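Cornside Gripper Trials: Frequently Asked Questions
Last revised 2021-12-30

What is being compared?
Two parallel-jaw grippers, the Telano and the Pronside, on the same arm model and under the same controller. Both are tested in simulation first. Hardware runs are scheduled for January and are not covered on this page.

Which controller is used?
Makokha, in position mode, at 25 Hz. Force mode is supported but switched off for the comparison, as the two grippers report finger force in different units and the conversion has not been checked.

How many attempts have been logged?
681 as of this revision. Attempts that ended in a simulator fault are stored separately and are not in that total.

What counts as a successful grasp?
The object must leave the surface and stay between the pads for 2 seconds with the arm stationary. Contact alone does not count. A grasp that lifts the object and lets it rotate is logged as a success with a slip flag.

Why is the camera mounted on the wrist?
Both grippers have to be judged from the view the policy receives. A fixed overhead camera gives better pictures for people and worse training data for our purposes. It can be turned on in the settings file, but its output is not scored.

Why is the view round?
The wrist camera uses a fisheye model. Pixels outside the image circle are set to black and masked before they reach the network. Do not crop to a square. Cropping removes the outer part of the workspace, and results from cropped runs cannot be compared with ours.

Can the gripper hide the target from the camera?
Yes. Tall objects lose their lower end behind the gripper body on approach. The planner keeps the last pose estimate until the object is visible again or the attempt times out.

Are shadows rendered?
Yes, including those cast across the work surface. An early build had them off, and its scores were dropped.

Can I submit my own gripper model?
Yes. Send a mesh, joint limits and a mass table. Meshes of up to 325 faces load without changes; larger ones are simplified on import. Finger pads must be separate bodies or contact will not register.

Where do I report a bad log?
Use the trial form and include the attempt number and the controller version. Reports without a version are closed.

What does the wrist view look like with the fingers open?
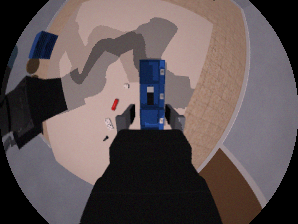 Atieno Odera: Please add the pad friction values for each gripper. I reran the Telano set with the default friction and got far more slip flags than your table lists, so I assume yours were changed. The settings file doesn't say.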